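Chapter 7
Moisture Movement in Solid Wood

7.1 Introduction

Wood exchanges water with the air throughout its service life. A board that has been dried, planed and finished still gains moisture in a humid season and loses it in a dry one, and its width changes each time. This chapter covers the measurement of moisture content, the calculation of expected movement, and the construction details that allow a wide panel to move without splitting.

The reader should be familiar with the terms radial, tangential and longitudinal from Chapter 2. Drying defects were covered in Chapter 6 and are mentioned here only where they affect a finished part.

7.2 Moisture content

Moisture content is the mass of water in a piece of wood divided by the oven-dry mass of the same piece, expressed as a percentage. Because the divisor is the dry mass, values above 100 percent are possible in freshly cut timber.

Suppose a sample weighs 300 grams when cut and 200 grams after oven drying. The water removed is 100 grams, and the original moisture content was 50 percent. Dividing by the wet mass gives 33 percent, a common error in student reports.

Water is held in two ways. Free water fills the cell cavities and leaves first. Bound water is held within the cell walls. The point at which the cavities are empty and the walls are still saturated is called the fiber saturation point. Above it, a change in moisture content has almost no effect on dimensions. Below it, the wood shrinks as bound water is lost. 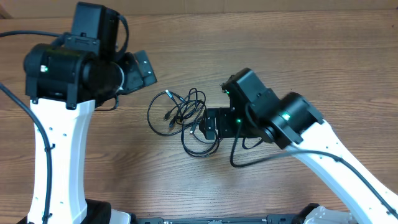
Shrinkage differs by direction. Tangential shrinkage is the largest, radial shrinkage is smaller, and longitudinal shrinkage is small enough to ignore in most furniture work. A flat-sawn board therefore moves more across its width than a quarter-sawn board of the same species. The difference between the two directions also causes cupping.

7.3 Estimating movement

For small changes below the fiber saturation point, the change in width is found from

change = W × C × M

where W is the initial width, C is the dimensional change coefficient for the species and cut, and M is the change in moisture content in percentage points. For a panel 1000 mm wide with a coefficient of 0.003 and a change of 4 points, the result is 12 mm. Fasteners must allow for this full amount. If the panel is fixed at its center line, each edge moves 6 mm.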